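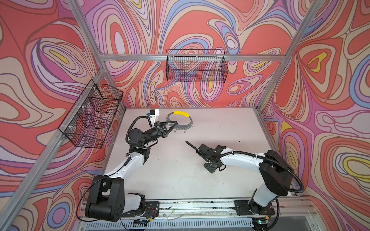

What does Draremlow do?

It works out who goes first. Draremlow is a small planning and timing layer for a pair of robot arms that share a table, and it decides when each arm may move into the space between them, how close the grippers may come to one another, and what either arm should do if the other is late.

Welcome, and thank you for reading the notes before running the code! We have tried to put things in the order you will need them, although the section on handovers has grown rather longer than we meant it to.

Where it came from

Draremlow began as a folder of scripts inside Plosora, our older single-arm planner. Plosora is still underneath (it does the inverse kinematics and the joint limits, and does them very well), but it was written when we had one arm, and it treats everything else near the table as furniture. A second arm makes very poor furniture. For a while we ran two copies of Plosora side by side with a shared lock file, which worked a good deal better than it deserved to, and then in August Najwa Karaki sat down and wrote the first proper scheduler. Most of what you will find in the core folder is still hers.

Tarek Kanaan looks after the perception side and the recordings. If something is wrong with a pose estimate, he is the person to write to, and he likes to have the whole log and not only the bit that looked odd.

What is in the folder

core - the scheduler, the shared-space map and the arm state machine
perception - ring pose from the fixed view and the wrist cameras
margaritis - the log viewer, which has its own short README
config - cell layout, speed limits, gripper settings
recordings - an index only; the data sit on the file store
tests - quick tests, plus the slow ones that replay recordings

Getting it going

You will need Plosora installed first, from the same release. After that, from the top folder:

 pip install -e .
 draremlow check config/cell.yaml
 draremlow replay recordings/index.csv --first 20

The check command moves nothing. It reads the layout file, compares it with what the controllers report, and complains in full sentences if the two disagree. Please read the complaints. The replay command takes the opening 20 entries in the index and plans them again from the recorded poses, and if those all come back clean you can be fairly comfortable that your copy is healthy.

To plan for the real arms, use:

 draremlow run --cell config/cell.yaml --slow

Leave the slow flag on until you have watched the whole motion at least once with a hand near the stop button. We still do this ourselves after any change to the layout file, however small.

Shared space and the handover

The tabletop is split into a left region, a right region and a middle. Either arm can use its own side whenever it likes. The middle is held by one arm at a time, except in a state we call meeting, when both may be there under tighter limits.

Meeting is where nearly all of the interesting trouble lives. The two wrists are bulky things with camera brackets on top and cables arching away behind them, and if you plan only for the fingertips you will find a perfectly good path that takes a bracket somewhere it has no business being. Draremlow therefore wraps each wrist in a set of soft shapes, cable loops included, and lets those shapes swell a little with speed. It is a cautious way to go about things - some would say too cautious - but it has made our afternoons a lot calmer.
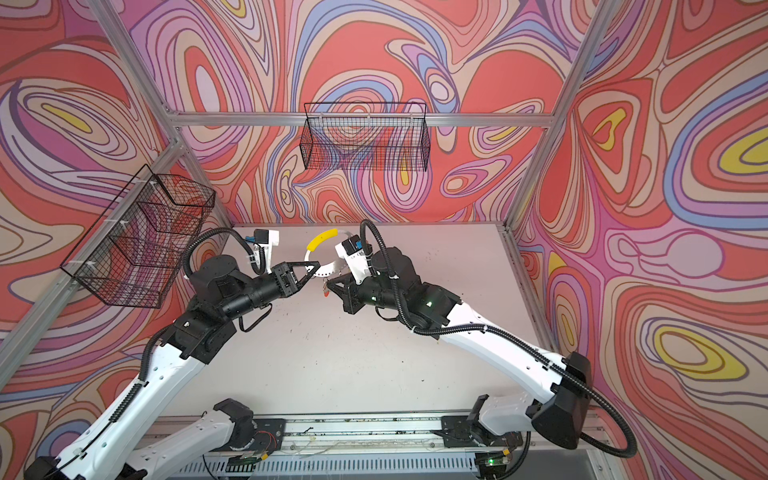

Both grippers at the middle of the table, with the ring standing on edge between them.

A ring is a friendlier object than it sounds and a nastier one than it looks. There are plenty of places to hold it, which pleases the grasp planner, but a good number of those places put the second gripper exactly where the first one wants to be. The scheduler asks for grasps in pairs, scores each pair by how much room is left between the wrists, and throws away any pair that would need one arm to reach through the hole.

The state machine has 4 states: apart, waiting, meeting and leaving. There is deliberately no way to go from apart straight to meeting. An arm has to pass through waiting, even if it stays there for a single cycle, and that is the moment when it reads the other arm's plan. Leaving works in the same spirit, and the arm that arrived last backs out first unless the config says otherwise.

If a plan is more than 300 milliseconds old when an arm asks for the middle, the request is turned down and the arm stays in waiting. You can change this with max_plan_age_ms in the cell file. Making it longer will hide network problems from you for a week or so, and then give them all back at once.

Recordings

The index lists 1,721 recordings. Each one holds joint positions for both arms, gripper widths, the fixed view, the wrist views and the scheduler's own diary of what it thought was going on. The diary is plain text and surprisingly pleasant to read.

There is a notes column, filled in by hand, and the spelling in it wanders. Search for both "regrasp" and "re-grasp". Recordings marked "promwood" were planned with the Promwood grasp scorer, which we have since taken out, so they will not replay to the same path. They are fine for perception work.

Known problems

The walls of the cell are very busily patterned. The ring detector should be given the table mask before anything else, and if you forget the mask it will tell you, with great confidence, about rings on the wall. Check mask_path first.

Wrist camera exposure is locked at start-up. If you change the lighting afterwards, restart the perception process.

The wire baskets are in the layout file as solid boxes. That is generous, and it does stop the arms using some of the space near them. If you swap them for mesh models, planning becomes noticeably slower.

Margaritis sometimes draws the left arm's diary in the right arm's colour after a filter is cleared. Reloading the log puts it right. Najwa has a fix on a branch.

Changing things

Please run the quick tests before you send us anything, and the slow ones too if you have touched core. Changes to the cell file should come with a line saying who watched the first run. New states in the state machine need a chat with Najwa beforehand, and she is very generous with her time.

Notes last revised 12/10/24, when the table mask paths were moved into config.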